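Lurismont Student Robotics Club
Minutes of the February project meeting, block handling group 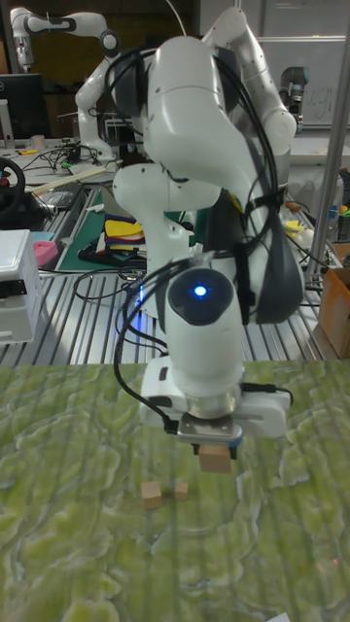 Work in progress on the block handling task: arm with a block in the gripper, two cubes on the table.

Chair: Milagros Pascual
Minutes: Annelies Dijkstra
Start: 5:10 p.m.

1. Minutes of the previous meeting

Accepted with one correction. Under item 4, the gripper closing speed was recorded as the arm approach speed. Annelies has changed the copy in the shared folder. The printed copy in the binder is to be replaced.

2. Status of the block handling task

Milagros reported on the current state. The program runs the full sequence: move above block, descend, close, lift, move to target, descend, open, retract. The order of the blocks is still fixed in the script. The version for the Rerari meet has to accept any order, given as a short list before the run starts.

Log for the period since the last meeting: 398 attempts recorded. Drops during the lift are now rare. Most of the remaining failures are at placement, where the block lands off the target by more than the rules allow. The smaller block accounts for the larger share of these. Milagros thinks the cause is the approach height, which was tuned on the larger block and then left alone.

Annelies asked whether the failed placements were spread evenly over the table. They are not. They cluster toward the far side of the work area, where the arm is more extended. A table of failures by position will be added to the log before any settings are changed.

Agreed: keep the present grip settings. Change only the descent height per block size, rerun, and compare with the existing log.

3. Position calibration

Two members repeated the calibration using the corner points of the work surface. The results differed slightly from the January values at the far corners and matched at the near ones. It was noted that the cloth had been taken up for washing between the two calibrations and may not have gone back in exactly the same place.

Discussion of whether to mark reference points on the cloth or on the table underneath. Points on the cloth are easier to see and to touch off. Points on the table stay put. Milagros preferred the table. There was some support for using both, with the table points as the reference and the cloth points as a quick check at the start of a session. No vote taken. The table points will be tried first.

The calibration file is to be saved under a new name each time. Overwriting the old file has cost the group one full session already.

4. Cable routing

The cables on the arm were discussed at length. The current routing leaves slack along the forearm so that the wrist can turn through the range used in the task. A member had pulled the slack tighter for neatness, and the wrist then stopped short of the last target position with a force warning. The slack has been restored.

Agreed:
Straps are not to be moved without a slow test run over the full wrist range afterward.
The gripper cable is to be checked at the plug before each session.
Any change to the routing goes in the log with initials.

5. Speed and logging

Present test speed is 100 millimeters per second for all moves with a block in the gripper. A request was made to raise this for the long transfer move only. Milagros asked that this wait until the placement errors are sorted out, so that only one thing changes at a time. Deferred.

Joint positions are written to the log every 1000 milliseconds. Annelies considers this too coarse to show what happens in the last part of the descent. She will write a change to log faster during descent and release and keep the present rate elsewhere. File size is not expected to be a problem.

Attempts stopped by hand are currently logged as failures. They will get their own code. Old entries will be left as they are unless the person who ran them can say which ones were stopped.

6. Blocks

The set of wooden blocks from Mercado was measured with calipers. Sizes vary by more than expected within the same nominal size, and a few have a rounded edge from sanding. The rules for the meet state that blocks are supplied on the day, so the program should not depend on a close match. It was decided to practice with the mixed set and not to sort out the better ones.

Milagros will ask the organizers for the size tolerance in writing.

7. Rerari meet

Entry form is in. The group is entered for block handling only. The stacking event was considered again and turned down for this year, on the grounds that the placement error is still too large for it.

Roles on the day: one operator at the controls, one member reading the block order, and the rest of the group outside the marked area. The operator will be chosen after the timed practice runs. Anyone who wants to be considered must have completed the stop and restart check with Milagros.

Transport: the Wistilby van has been requested. Confirmation pending.

8. Lab rules

Reminder that the stop button is to be within reach of the operator at all times during a run. Hands stay out of the work area until the arm has retracted and the operator has called it clear. Blocks are not to be straightened by hand once a run has started, even at low speed. A run with a badly placed block should be stopped and logged.

9. Action items

Milagros Pascual: set descent height per block size and rerun. Write to the organizers on tolerance.
Annelies Dijkstra: faster logging during descent and release. New code for stopped attempts. Table of failures by position. Replace the printed minutes in the binder.
Calibration pair: mark reference points on the table, repeat the calibration, save under a new file name.
All: read the rules for the block handling event before the next meeting.

10. Any other business

The caliper battery is nearly flat. A replacement will come out of the small parts budget.

Meeting closed 6:25 p.m. Next meeting at the same time, in the lab.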